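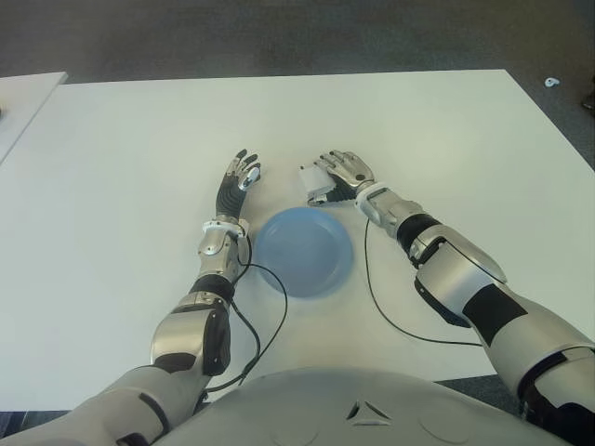

**crumbtray:** Plastic plates are fine for toast, but I still say they go cloudy after a year in the dishwasher. Mine did, all 5 of them.

**lowshelf:** Depends on the plate! I've got a stack of blue ones from Skotstead — shallow, light, a bit see-through — and they've had about 100 washes and I love them as much as ever. Top rack only, though.

**crumbtray:** Top rack is where mine lived. Which detergent?

**lowshelf:** Trimix powder, half a scoop. I was using the tabs before and those left a film on everything (glasses too).

**pim542:** Gonna disagree on shallow. Anything with sauce slides right over the rim the second you tilt it. Özkan makes a deeper one and it stacks just as well.

**lowshelf:** Soup goes in a bowl, pim! For a sandwich or cut-up melon a shallow plate is perfect, and a light blue one looks so cheerful on a white table.

**pim542:** OK the melon I'll give you. Pasta, never.

**crumbtray:** Ordering 2 of the Skotstead ones to try. Will post again in April once they've been through the wash a few times.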